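July
Lahcen Bouzid

4. Regional growth and where the money went

Gretwood lagged the coastal districts for most of two decades. Far from the port, few minerals, a small home market. Then the picture turns fast: 1,417 new jobs registered in the district over the study period, most of them in services and light industry. The question for this section is whether the growth spread out or stayed put.

Short version, it mostly stayed put. Of the new jobs, 200 were in Mandska, the market town, and the business park at Atura took most of the rest. The outlying villages got very little. Wages follow the same pattern. Rents too, though the rent data are patchy before the park opened and we don't lean on them.

Three channels were tested: commuting, local purchasing, and tax receipts. Commuting is the strongest. Villages on the bus line to Atura show lower unemployment, villages off it show almost no change. Purchasing is weak. Firms in the park buy their inputs from outside the district, food and software included. 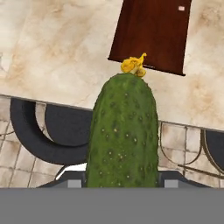

Figure 3. Simulated cucumber, upright between two gripper fingers.

4.1 Firm survey

We sent the questionaire to every registered employer in the park and got 97 usable replies. Small firms answered more readily than large ones, so the averages lean small. Main reasons given for locating in Gretwood: cheap land, then the tax holiday, then staff. Staff came third in all size classes, which we did not expect given how often the local press puts it first.

Foreign ownership matters. Foreign-owned firms pay more but turn over staff faster, and send profits home. Output per head therefore overstates what residents actually get to spend. Same problem as in any small open economy, just sharper at district level. Household income is the better measure and we use it from here on.

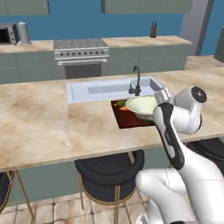 4.2 Households

Second survey, 126 households, split between Mandska and the village of Abou Zeid. Gains are clear in Mandska. In Abou Zeid they are small and go mainly to families with one member working in the park. Older households report higher prices and no higher income. Debt is up in both places, mostly car loans, wich fits the commuting result.

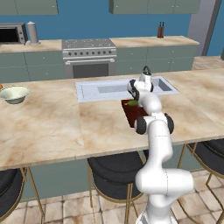

Would the growth last if the tax holiday ended?

Firms with long leases say they would stay, while the smaller tenants are split, and the survey can't tell us what they would do in practice.

Public services lag behind. The district gets its share of receipts two years late, so school and road budgets still reflect the old tax base. Section 5 takes up the timing problem and reruns the income estimates with the lag removed.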